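My dishwasher died in August, and for three weeks I stood at the sink every night with a tea towel over my shoulder, thinking about robots. I'm not proud of it. Some people think about the meaning of life while they scrub a lasagna pan, and I think about whether a machine could be doing the scrubbing, and how much it would cost me, and whether it would chip my nice mugs.

So this is my opinion, formed over a lot of dishwater. Can a machine do the chores yet? Some of them, slowly, if you've set everything out for it first. Would I let one loose in my own house? Not this year.

My friend Sum-yee Tsang is much more hopeful than I am. She runs the back end of a rental business called Tulleck, the kind of place that sends out tables and linens for weddings and gets them all back muddy, and she would sign a cheque tomorrow for anything that could sort, stack and fold. She and I have been having the same argument for ages, mostly by text. She says, look at what the arms can do now! And I say, look at how long it takes them! We're both right, which makes it a very durable argument.

Here's where I think people get it wrong, though. We picture chores as a set of motions. Fold, wipe, stack, carry. But most of the work in a chore is deciding what you're looking at. White cloth on a white tray, shiny black plastic that throws the light back at you, a few pale tubes lying side by side — I'd sort that lot without putting my coffee down. For an arm with two fingers on the end of it, every one of those is a problem to be solved.
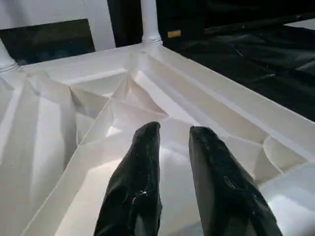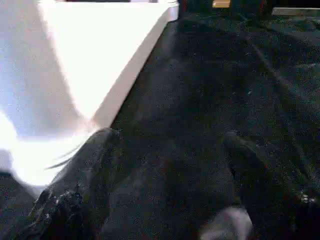
Pale things, dark things, and a pair of fingers to tell them apart with.
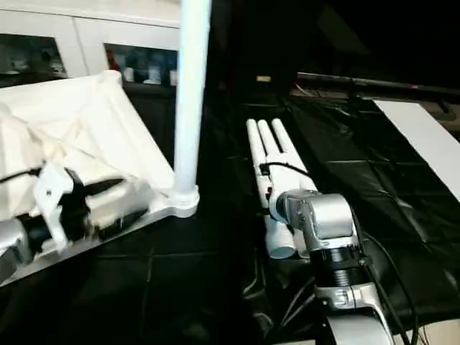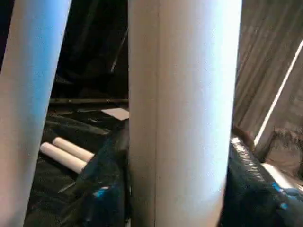 I tried an experiment at home. I put on a pair of thick oven mitts and gave myself the job of clearing the kitchen table, which is as close as I can get to having two blunt fingers per arm. Plates were fine. Cups were fine. A tablecloth was a disaster, because I couldn't feel whether I had one layer or two, and a teaspoon lying flat took me so long that my daughter wandered off to watch TV. It's not a fair test (I have a brain that's been at this for decades, and the mitts had ducks on them) but it did soften me a bit. I'd been expecting an awful lot from two fingers!

Driss Erraji, who I used to work with at Prormont back when we packed plumbing fittings into boxes, has the opposite complaint. He reckons the shop floor got spoiled by the easy jobs. A machine that does one thing to one part in one spot is old news, and it's terrific, and he'd never go back to doing it by hand. What he still has people for is the odds and ends. The bag that split. The carton of returns where every piece is a different size and somebody's wrapped half of it in a bath towel. He once had 309 elbows come back in a single crate, mixed up with the caps, and it took two of them most of a morning with the radio on. He'd love to hand that crate to a robot. He'd also want to stand beside it the whole time, and at that point, he says, he may as well be sorting elbows.

That standing-beside-it business is my real sticking point. If I have to lay the laundry out neatly, clear the table, fix the lighting and then hover, I haven't been given back my evening. I've been promoted to supervisor of my own laundry, and I didn't apply. The washing machine earned its place because I can shut the lid and go to the garden. Until a robot lets me go to the garden, I'd call it a project.

Sum-yee's answer is that a slow machine is still fine if it works while you're asleep. Let it take eight hours over a basket of napkins, who cares? And I'll admit that one gets me, because I've never once minded how slow my slow cooker is. I just don't want to come down in the morning and find it has been wrestling the same napkin since midnight.

The new dishwasher goes in next week, by the way. I still have to do the lasagna pan myself.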